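4. Setting up the Dorel training mat

Dealers say the Dorel is ready to use from the box. We doubt it. Allow 35 minutes.

1. Unroll the mat, face up, and leave it flat. 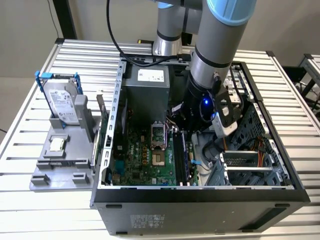
Corners that still curl will trip someone during footwork drills - weigh them down overnight.

2. Join the panels, working from the middle outwards. Press each seam with your heel.
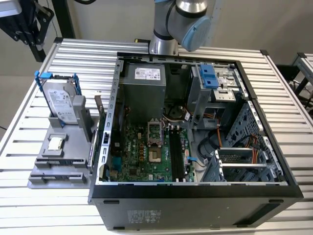

3. Test before any throws. Selim Gezer, who teaches judo at the Güneş club, walks every seam barefoot. Do the same, and don't trust the "no-slip" claim on the wrapper.
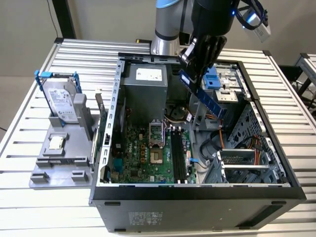

If a panel shifts, lift it and start the row again. Tape only hides the gap.

Caution: The mat is 4 cm thick. It will not make a bad breakfall safe, whatever the leaflet suggests.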